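Maj-Britt Kvam
09/02/2018

Right, a bit of a long thread on the Javdale rebrand, as a few of you asked how it went and I've been promising to write it up since before Christmas. Get a cuppa.
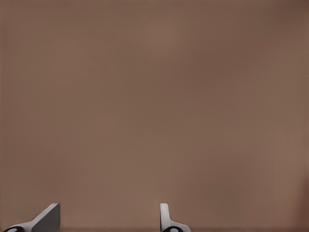
Javdale make outdoor upholstery fabric and awning canvas, family firm, lovely people. They came to me wanting "just a new logo". Two meetings in we were also talking about the swing tags, the sample books, the van and the trade price list, as so often happens!

The old logo was a sailing boat somebody's uncle drew (very nicely, I should say). It looked grand on the side of the factory and turned into a smudge on a care label, and the care label is the one place every single customer sees it.

So we started at the label and worked up. I drew the letters small first, printed them at actual size on the office laser, stuck them to the fridge and squinted at them every morning over my toast. The J gave me grief for a fortnight. If you've ever drawn a J next to an A you'll know the hole I mean.

Typeface for everything else is Koval, in two weights only. I had three in the first round and Javdale's office manager asked me, very politely, which was the bold one. Fair enough. Out went the middle one.

Now the price list. 1293 lines, all kept in one spreadsheet, with the colour names spelt however the person on that day felt like spelling them. There were four versions of "charcoal". I spent most of a week tidying before I laid out a single page, and I did quote for it this time (I've learnt!).

For the sample books we went with Wedari, who did the binding and were patient with me over the hinge. The first dummy wouldn't lie flat on a counter. The second one did, but the screw posts scratched the cover of whichever book sat under it, so we moved them in by 6 mm and put a flap over the top.

First run was 600 books. I had wanted a cloth cover in their own canvas and we did get it, though the foil didn't take to the weave at all, so the name is screen printed in off-white. I like it better, to be fair, and it cost less.

A mistake of mine, while I'm at it: I sent the swing tag artwork off with the old phone number on the back. Clotesum, who print the tags, rang me to check it because it didn't match the letterhead. I owe that woman a very large cake.

The van gets done in April when the lease changes over, and the website is someone else's job, so please don't send me your thoughts on the menu. I'll post the sample book properly once I've borrowed a decent lamp.

Happy to answer questions about binding or spreadsheets. Less happy to talk about the J.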